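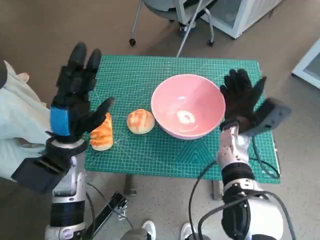

Step 1. Pick a chore small enough to fail at

Clearing breakfast is a good one. Bread into a bowl, bowl to the side, done. A toddler can do it, a two-armed robot mostly can't, not every time, and finding out how often is the whole point of this page. Quick notes, I'm writing up between runs.

Keep it to a bun, one long pastry and one bowl. Don't add cutlery. I added cutlery once, lost an afternoon.

Step 2. Set the table

Cutting mat with a printed grid. Cheap, and you can put things back on the same squares after every go. Write the squares down. Long pastry lengthwise, pointing away from the robot, bun in the middle, bowl on the right. Leave a bit of room round the bun or the fingers will shove its neighbour.

Bowl starts empty. Check for crumbs, they do count as a fail on my sheet.

Step 3. Decide what "done" means

Before you start, not after! Mine:
- both breads inside the bowl
- bowl upright and still on the mat
- nothing squashed flat
- no human hand in the way

Charalambos Mavromatis, who taught me most of this at Riruscombe, also fails any run over 75 seconds. Harsh but fair. You'd have cleared the whole kitchen by then.

Step 4. Run it by hand first

Someone steers the arms, the robot only follows. Do 27 of these and throw away the sloppy ones. Hands up and open at the start, every time, same hight over the mat. Left hand takes the pastry. Right hand minds the bowl.

Grip lightly. Shiny crust slides, soft crust dents. Glossy bowls are annoying too, the overhead lights leave a bright spot in the bottom and our software used to think it was something to pick up. Move a lamp if you can.

Step 5. Let it have a go alone

100 runs. Yes, all of them, boring. Stay next to the stop button. Swap the bread when it gets tatty, and put the new one on the same squares.

We got 67 good ones. Bun fine, pastry awful. It gets picked up by one end and swings, then lands half over the rim. Try grabbing nearer the middle.

Step 6. Be fair about the score

67 out of 100 sounds alright untill you picture a third of your breakfasts going wrong. So can it clear the table yet? Ours, no. It can clear this table, with these breads, while I stand there. Move the bowl a few squares over and do it all again before you tell anyone otherwise.

Next up is the same thing with a plate. Will add the settings when I find the notebook.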